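Search threads: mug tree desk lamp small

Kraft paper on the worktable - am I the last person to discover this??

pegboard_pam
OK, I have to share. Our shared worktable had 7 years of glue rings and marker on it, and I kept putting off refinishing it. In January I covered the whole thing in plain brown kraft paper instead and I love it! It's warm to look at, it kills the glare, and you can write a note on it wherever you happen to be standing. I used up most of a 500 foot roll on mistakes before I learned to pull it tight (my fault for starting at 10 p.m. with dull scissors).

The second half of the project is what lives ON the table. I'm trying to keep it down to the laptop, a lamp, a cloth for wiping up, and a stand for cups. Tell me what you'd change.

Busto_bench
Love kraft paper. Do you tape the edges or fold them under? Mine creeps toward me all day and by dinner I have a little lap blanket.

pegboard_pam
Folded under, with double-sided tape on the underside. The Drolau tape from the hardware place holds fine, but buy the wide one. The narrow one let go at the corners within two weeks.

oldgrain
Going to disagree with all of you. Paper is fine for a craft afternoon, but on a table people use every day it's a waste. One spilled coffee and you're replacing the lot. Put down a decent sheet of linoleum and be done with it for a decade.

Busto_bench
Linoleum costs real money though, and you can't write phone numbers on it.

oldgrain
You can write phone numbers on a pad of paper. They come with 101 sheets if you count the cardboard.

tidy_in_trindade
Ha! I'm with Pam. I like changing it when the season changes, it feels like clean sheets. My question is about the cup stand. I have the Grivmont one with the round base and it tips if you only load one side. Do you put glass on yours? I'd be so nervous.

pegboard_pam
I do hang glass on mine, one at a time, and always on the top peg. It hasn't gone over yet. I keep a drying rack next to it so a rinsed cup has somewhere to go - before that they just ended up beside the keyboard.

tidy_in_trindade
Top peg! I've been doing the bottom ones and swapping sides like a balance scale. Trying it tonight.

mellow_yellow_lamp
Can we see it? Very interested in the lamp. I've been looking for a small blue one forever, and everything in the stores is black or brass.

pegboard_pam
Yes! The little blue lamp is in the last one. 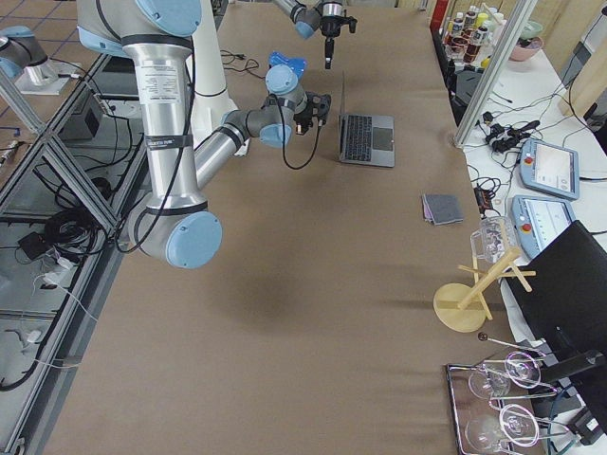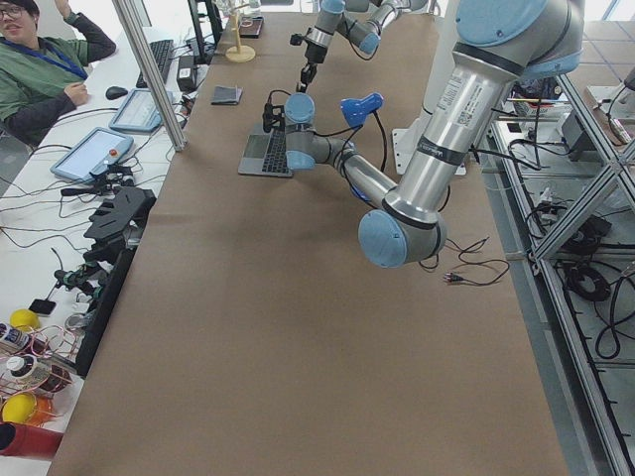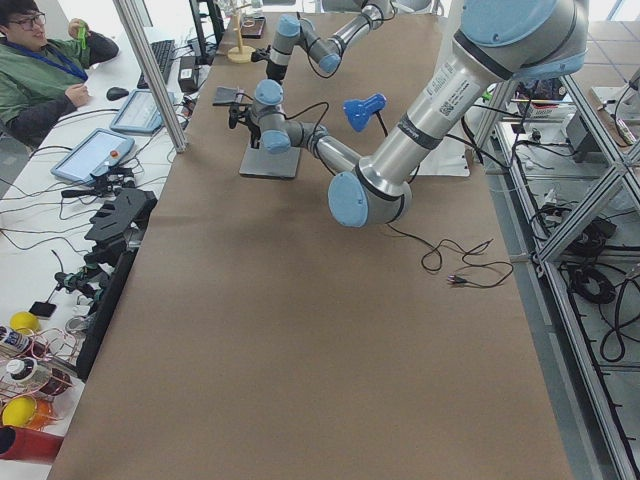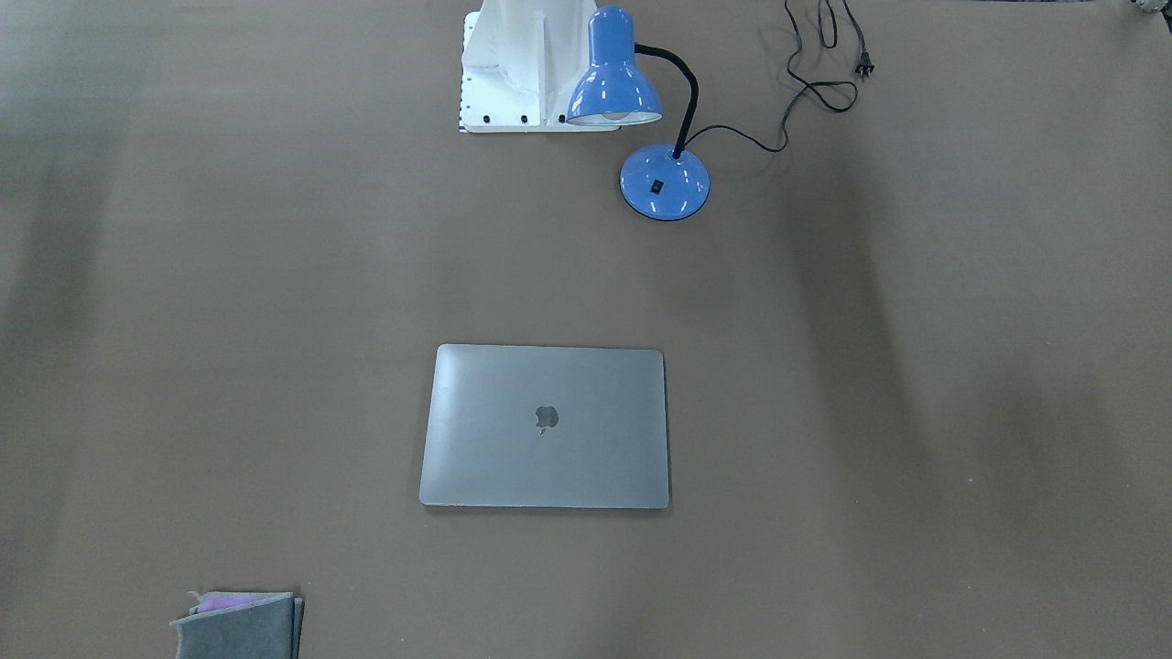

Natalia Jaramillo
I'd still go with oldgrain on the linoleum for any spot where people drink coffee, and keep the paper for the rest. We did ours half and half, with the seam under a strip of cloth tape, and it has been great. The only thing I'd warn you about is tape on a waxed top. Test a corner first, ours lifted a patch of finish the size of a cookie.

oldgrain
Half and half I could live with.

pegboard_pam
Ooh, a coffee end! I have roughly two feet I could give up for that. Measuring in the morning.

14 replies - 2 shares

Comments

gluestick_gran: Iron the paper on low before you lay it and the roll curl comes right out. Works on wrapping paper too!

no_more_rings: Does anyone know if the wide tape comes off metal table legs OK?

tidy_in_trindade: Reporting back, top peg is so much better. Thank you Pam!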